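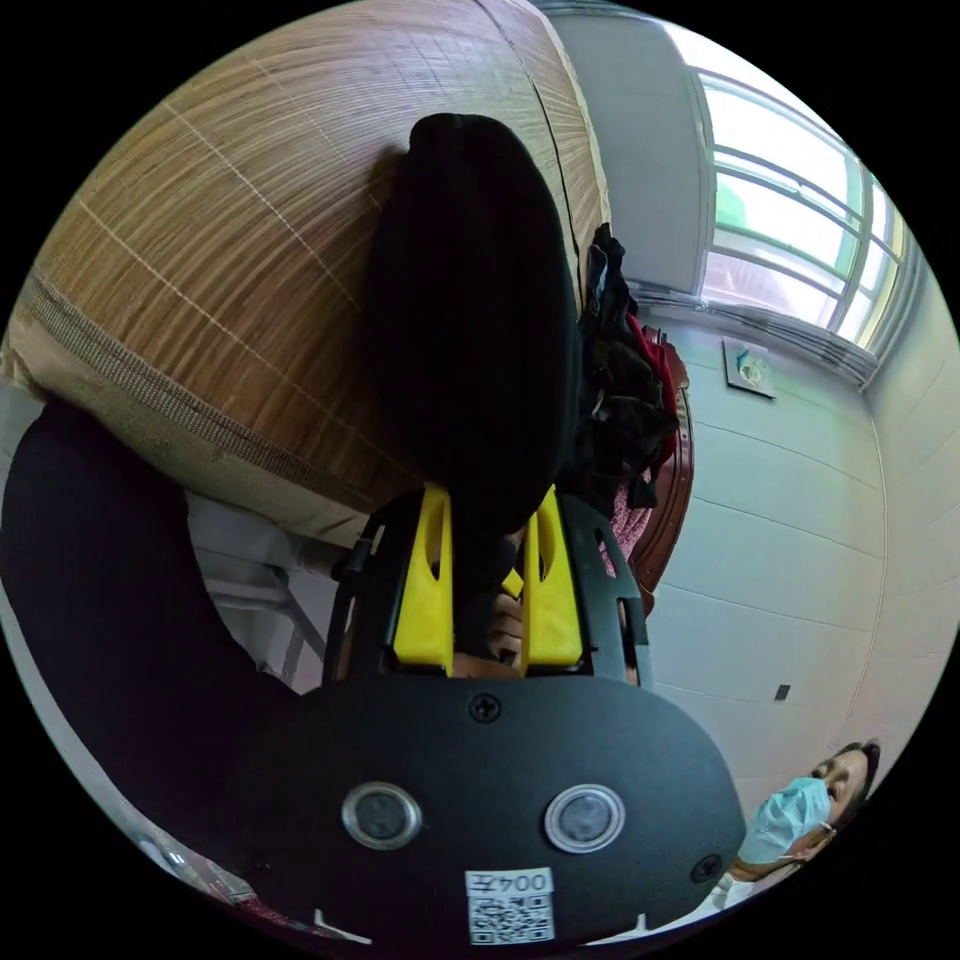
Palier Household Handling Project
Progress Report to the Vlček Fund: Gripper Fault and Suspension of Garment Work

Prepared by Štefánia Šimek, Project Manager
Submitted to Oona Halonen, Program Officer

1. Purpose of this report

This report covers the garment handling part of the Palier project and is submitted under the reporting terms of the grant. It deals mainly with a fault in the hand-held grippers supplied by Skora, which led the project to stop all garment recording on March 12, 2019. A minor hand injury was reported on the same day. The remaining parts of the work plan are on schedule and are covered in Section 6.

2. Work under way

The garment sessions are held in furnished rooms with ordinary beds, tables, and clothing. Operators use hand-held grippers with yellow fingers to grasp, lift, and fold cloth items, and the recorded motion is later used to train the project's robot arm. Some tasks are done with one gripper and others with two grippers on the same piece of fabric. The work plan calls for 2000 accepted garment recordings by the end of September. Black clothing was included on purpose, as earlier versions of the software had trouble finding the edges of dark fabric.

3. Description of the fault

During a review of recorded data, Miroslava Procházka found that the finger position reported by one gripper did not match the real opening between its fingers. The software recorded the jaw as closed while the fingers were still apart. The error was small at the start of a session and grew with repeated use. Bench checks repeated the fault in two other units, each time after 50 full closing cycles with thick fabric between the fingers.

The cause was traced to the coupling between the trigger and the left finger mount. The coupling can slip by one step under side load, and the position sensor is fitted on the trigger side, so the slip does not appear in the data. Lifting a heavy garment at an angle produces exactly this kind of load.

The same slip explains the injury. An operator had released the trigger and was clearing a sleeve from the jaw by hand when the coupling moved back into place and the fingers closed. The operator's fingertip was bruised. First aid was given on site, no working time was lost, and the event was entered in the accident log.
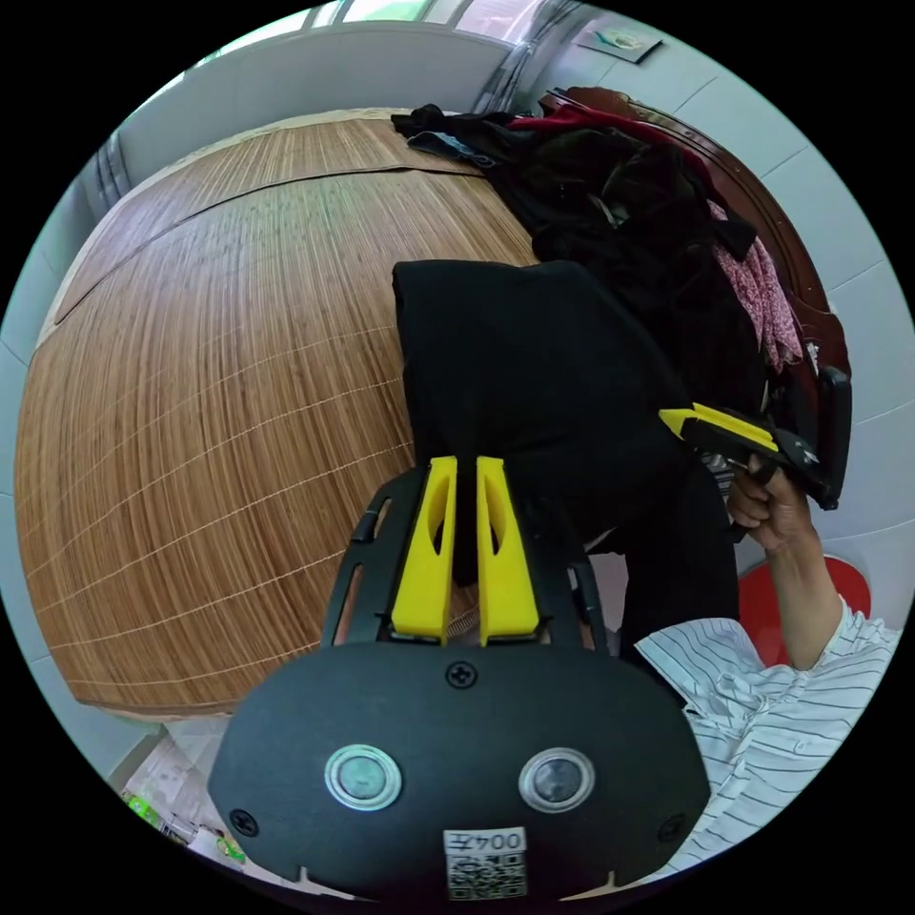
Does the fault affect recordings that were already accepted?

Only recordings made with thick or layered fabric are in doubt. Přemysl Malý has gone through the accepted set and marked 188 recordings for a second check. Of these, 60 have been withdrawn because the finger position cannot be corrected afterward. The others show no slip at the point of grasp and will be kept, with a note in the data log. Recordings of thin items were sampled and no position errors were found.

4. Actions taken

All garment recording was stopped on the day of the injury. The following steps are complete or in progress:

Affected units have been tagged and removed from use.
Skora has been notified in writing and has accepted the units for inspection.
A revised coupling with a locking pin has been ordered. Fitting will be done in the project workshop.
Operators have been told to lay the gripper down and switch it off before freeing cloth by hand.
A jaw check against a fixed gauge block has been added at the start and end of every session.

Iveta Krajčí has been named as the contact for safety matters and will sign off each repaired unit before it returns to use. An outside test of the revised coupling has been requested from Gistton, and recording of thick garments will not restart until the result is in hand. 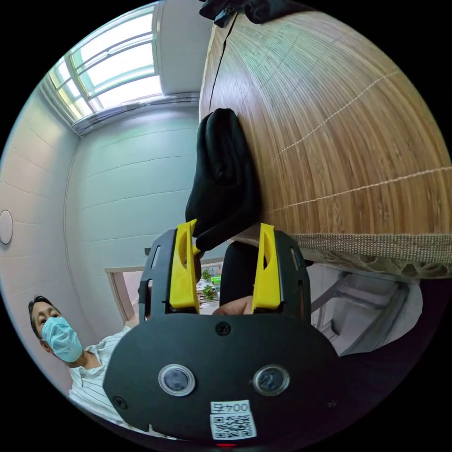 The outside test will use the same kind of side load that caused the slip, applied both with the gripper upright and with it tilted. The project team considers the tilted position the more important of the two. Grasps made at an angle, including those near a table edge, made up a large share of the withdrawn recordings.

5. Effect on schedule and budget

The withdrawn recordings will be repeated within the present session plan, using days first set aside for retakes. The September target is kept, although little spare time remains. Skora has agreed to supply the revised couplings without charge. The Gistton test will be paid from the contingency line, and no increase in the grant is requested.

6. Other work

Kitchen and tableware tasks use a different finger mount and are not affected. The data format has been frozen and the operator handbook is in its second draft. The section on clearing trapped fabric is being rewritten to match the new instruction.

7. Decision requested

The Fund is asked to approve the use of the contingency line for the Gistton test. A copy of the accident log entry and the list of withdrawn recordings will be sent to Ms. Halonen separately.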